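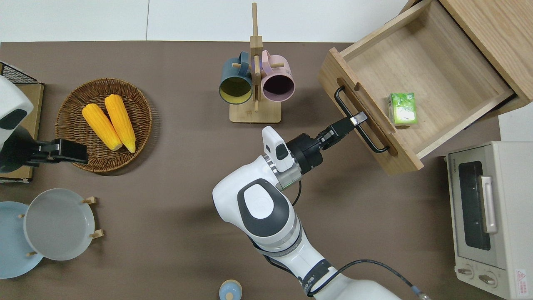

Puffer baffles, second round — February

Still working on the quilted jacket block for the Jayasinghe order. They want the puffer to look soft and full at the collar and flat at the side seam, and they want both from one fill weight. I said I doubted it last month and I doubt it more now.

Cut two fronts this morning from the Flallis shell, the matte one. The Flallis sheet says it is downproof without a lining layer. Maybe. I rubbed a filled channel against my sleeve for a few minutes and picked off enough fluff to make me want the lining back in. Covadonga thinks I filled it too hard and forced the down through the needle holes, which is possible. I used the 80 needle because the 70s were all blunt. Should redo it with a fresh 70 before anyone complains to Flallis.

Channel spacing: tried 50 mm at the chest, narrowing toward the hem. On the stand it looks fine. On a person it looks like a stack of tires, and the narrowing only shows when you stand well back.

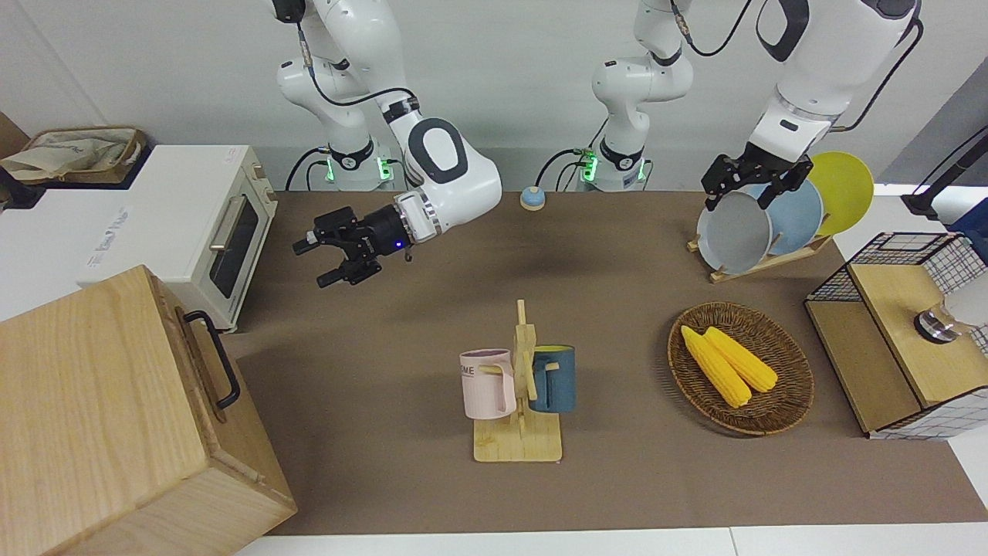
The other front has even channels all the way down and I prefer it, dull as it is. The sketch has the tapered version, so somebody will have to tell them. I would rather show both samples side by side and let them pick, without saying which one is quicker to sew.

Collar. The sketch stands up to the jaw with no visible support. We basted in a strip of the Genau interlining, doubled, and it stood nicely for as long as it took me to get my phone out. By lunch it had rolled outward at center front. Covadonga Collado pinned a narrow stay along the neck seam and it held better, but it was also not being worn by anyone, so I am not counting that as a result yet. Needs a full day on a body, with a scarf, with somebody turning their head.
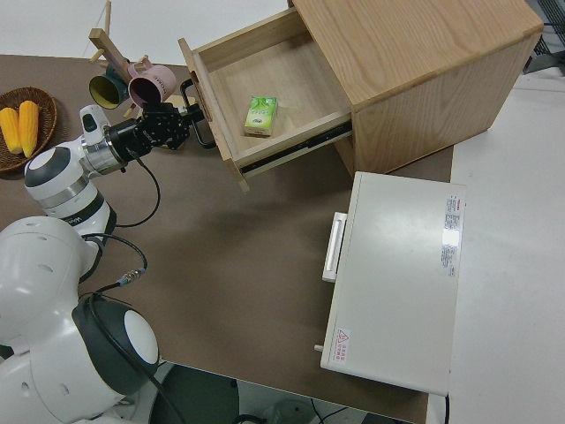
Arm at the open drawer.

Thread. Vumix sent a cone of their "no-pucker" thread and a very cheerful note. I ran it against our usual on the same shell, same tension, stitch length 3. Ours puckered a little. Theirs puckered a little. If there is a difference I can't see it, and Covadonga picked ours as the better one when I hid the labels. To be fair, that was one strip of each. Will run it again on the bias before writing back, but I don't see us paying extra for it.

Color: they have asked for the sleeve lining in the bright orange from the fall mood board. I keep hearing that a flash of lining is what sells a plain coat. I have been told this every year I've worked here and have yet to see a sales sheet that shows it.
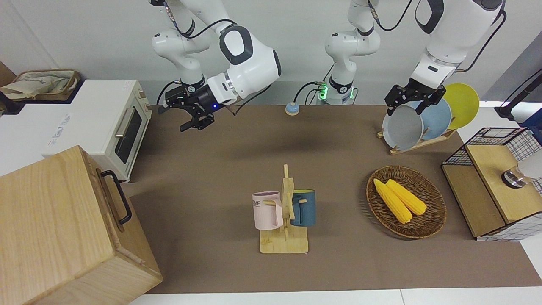

It also shows through the pale shell at the cuff, where there's no fill to hide it, so either the cuff gets a facing or the orange stops short of the wrist. Facing is neater. It will add bulk right where they asked for none.

Hem cord: left out for now. The drawing has toggles at both side seams, and the last pair we tried knocked against every chair in the room.

To do before the next fitting:
Resew the rub test with a new 70 needle
Wear test on the collar, whole day
Bias strips, both threads
Ask Jayasinghe if the toggles are decoration or are meant to work
Weigh the finished left front, the number I wrote on the pattern can't be right

Covadonga has the basted collar on her table. Please don't press it.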